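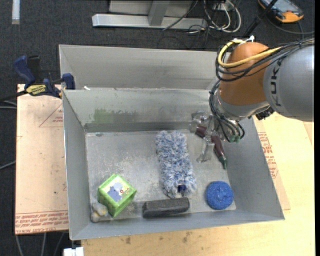
A metal bin with two compartments, and a robot arm reaching into the larger one.

Call for participants: Watercolor residency and group show at Cedano

Cedano is a shared studio for painters on paper. We look for artists who work mainly with watercolor or gouache and who want to spend one month painting with us next spring, together with other people who do the same. At the end of the month we make a group show in the front room, and the works stay on the walls for two weeks.

The theme this time is "Water Line." You can understand it as you wish: a river bank, the mark a wash leaves when it dries, the edge of a glass. We are not asking for finished plans. A few sentences about what you would like to try are enough.

What we offer

A private table of good size with north light, and a key to the building, so you can work also at night.
A single room in the apartment upstairs. The kitchen and the bathroom are shared.
A payment of 1000 euros for the month, paid in 2 parts, one when you arrive and one on the opening day of the show.
60 sheets of cotton paper, cold press or hot press. Please tell us in your letter which one you prefer.
Travel costs up to 800 euros, against receipts.

Paints and brushes we cannot provide, because every painter has her own habits with these. There is a shop ten minutes away by foot which keeps most of the common colors, but it is closed on Mondays and it is slow to order anything special. If you depend on one pigment, bring enough of it.

What we ask from you

You should be present for the full month. Short visits home are possible if you tell us before.
You give one open afternoon for people of the neighborhood, where you paint and they can look and ask. It does not have to be a lesson. Some of our past guests only mixed greens for three hours and the visitors were very happy.
You leave one small work on paper, not larger than a quarter sheet, for the Cedano collection. All other works remain yours, and we take no commission if something is sold during the show.

Who can apply

Anybody over 18, from any country. A diploma is not necessary. We speak English and Portuguese in the studio, and you need to be comfortable in one of them. The stairs to the apartment are steep and there is no elevator, but the studio itself is on the ground floor.

How to apply

Send us one PDF with eight images of recent works on paper, with title, year and size for each, and a letter of one page. Please do not send original paintings by mail. Write "Water Line" and your family name in the subject of the message.

The last day to apply is Friday, October 14, 2022, until midnight. We will answer to everyone before the end of the month, also if the answer is no.

For questions about the room, the dates or the paper, please write to Sofia Antunes at the studio office. She reads messages in the morning and usually replies on the same day.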